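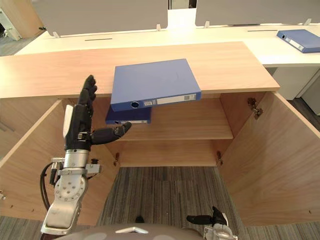 Graça Simões thinks the fold results for the Gaillard stock are too good to be paper. Her note, left on the bench sheet: a book stock of that weight has no business going past 2,000 double folds in the cross direction, and before anyone puts the number in the Novel report she wants to know what the air was doing, who cut the strips, and whether the spring was checked before the run or after it.

Saturday. Fold endurance, cross direction, Gaillard text stock, repeat.

All three points are fair. Taking them in the order I was able to deal with them.

Spring. Checked before the run, not after. Hung the check weight on the upper clamp this morning before touching anything else and read the pointer three times, tapping the housing between readings. It comes back to the same mark. A small amount of friction in the plunger, same as always: the pointer stops short if the load goes on slowly and reaches the mark when tapped. I did not clean the plunger, so that today's readings stay comparable with the earlier ones. It should be cleaned before the next stock goes on. Tension is not the explanation.

Strips. I cut them, on the twin-blade cutter, from the sheets Graça had set aside. Looked at the leftovers under the loupe with side light. Edges clean on one side, slight fuzz on the other, consistent with the right-hand blade being older. Fuzz would lower the count by giving the crack somewhere to start. It can't raise it. Blade changed anyway, old one taped up and in the sharps tin.

Direction is more of a worry than edge quality. The sheets were marked with a pencil arrow for grain, but the arrow is on the corner that gets trimmed off, and I was relying on having kept the pile square. Tested the leftovers by wetting one face and watching the curl. One of the offcuts curls around the wrong axis. So at least one strip in the cross-direction set was almost certainly cut with the grain, and a machine-direction strip in this stock folds a good deal longer. That accounts for the top value. It does not account for the rest of the set, which sits high as a group.

Method change: arrow goes on every strip, in pencil, at the end that sits in the lower jaw, before the strips leave the cutter. The wetting check is done on one offcut per sheet, not one per pile.

Air. This is the main finding. The logger in the conditioning cabinet (the Brellitz one) shows the target humidity through the whole of the earlier run, flat as a table. The logger on the bench beside the tester was reading 61 percent for most of that afternoon. The strips were conditioned properly, then carried across the room and left in an open tray next to the machine while I worked through them. Thin uncoated paper picks up moisture in minutes. By the second half of the set they were at room condition, and the cabinet might as well have been off.

Plotted the earlier counts against their order in the run. There is an upward drift from the first strip to the last. It is noisy, as fold results always are, and I would not have seen it without knowing to look. With the suspect wrong-grain strip removed it is easier to see. I had been reading the spread as ordinary scatter.

Moisture raises fold endurance in this range since the fibers bend more before they crack, so the direction of the error matches. It is also the reason the tensile numbers looked ordinary: tensile strips were pulled first, straight from the cabinet, and tensile is much less fussy in any case.

Today's run. Tester moved next to the cabinet so the strips travel an arm's length. Strips kept inside in a closed polyester sleeve, one taken out at a time with tweezers, clamped, started. Room logger at 40 percent when I began, heating on, and steady through to the end. That is drier than the target, so any exposure now pushes the count down instead of up, and I would like that kept in mind before anyone calls today's set the true value. Exposure per strip is however long the strip lasts in the jaws. The long-lived strips get the most of it, and I can't fix that without a hood over the whole machine.

Results. Full sheet is in the run log. Median is well under the earlier one, and the upper tail is gone. No drift with order that I can make out. One strip discarded: slipped in the lower jaw, visible as a polished band above the fold line, count not recorded. One strip broke at the jaw edge and not at the fold. I kept it in the log with a mark next to it and left it out of the median. The method sheet we use is silent on jaw breaks. Berkumis throw them out, according to the procedure they sent over with their samples, and I have followed that for now so the two labs are doing the same thing.

Side check on the wrong-grain idea. Cut a short set deliberately with the grain from the same sheets and ran it under today's conditions. Higher than the cross-direction set, as expected, with more scatter. The old top value falls inside its range. Good enough for me. The original strip is in two pieces in the envelope if Graça wants to section it.

Things I looked at and ruled out:

Folding rate. Timed against the wall clock, matches the plate on the motor.
Jaw radius. No visible wear under the loupe, but the loupe is not a proper check. A lead impression would be better. The jaws last came off before I started here and the record is thin.
Counter. Turned by hand and compared with the strokes. Agrees. It misses the final half stroke when the strip breaks on the return, and it always has.
Fan under the folding head. Runs. With it stopped the head gets warm to the touch over a long strip, which would dry the fold line. Left it on throughout.

On the report. The Novel table currently lists the Gaillard stock as the strongest of the set by a wide margin, and the text leans on that. With the new median it falls back in among the others, second or third depending on whether Berkumis count double folds or single ones in their own column. Their sheet says "folds" and nothing else. If theirs are single, their figures halve and the ranking changes again. I have written to ask and have not changed the table yet.

I would also want the logarithm reported and not the raw count. The raw means are dragged around by one or two long-lived strips, and this whole exercise is a case of it. Nearly 3 hours of machine time went into strips that would barely move a log mean. Graça has made the same argument before and I was against it, on the grounds that the people reading the table want a number they can picture. I withdraw that. Both columns can go in, log first.

Earlier run to be marked invalid in the log, with the reason, and left in place. Do not delete it. The tensile and tear values from the same sheets stand.

Open items.

Plunger clean and re-lubricate. Dry graphite only, the oil that somebody used before is what makes it stick.

A hood. Acrylic box with a slot for the clamp hand, a tray of conditioned salt at the back, small fan. There is enough sheet left over from the old light box. It would need to come off easily for the jaws.

Move the room logger permanently to the tester and note its reading at the start and end of each strip set. The cabinet reading on its own proves only that the cabinet works.

Check whether any of the other stocks went through on humid afternoons. The bench logger overwrites itself, so the older data may be gone. The coated stock was run in the same week as the first Gaillard set and I would start there. If there's no room record for a set, my vote is to rerun it.

Enough sheets remain for one more full cross-direction set of the Gaillard stock after today's, and a few strips over. I have put them back in the cabinet, flat, between blotters, arrows up. Please don't use them for jaw setting; there is plain copier paper in the drawer for that.

Tester left unloaded, clamp released, spring relaxed. Cabinet on.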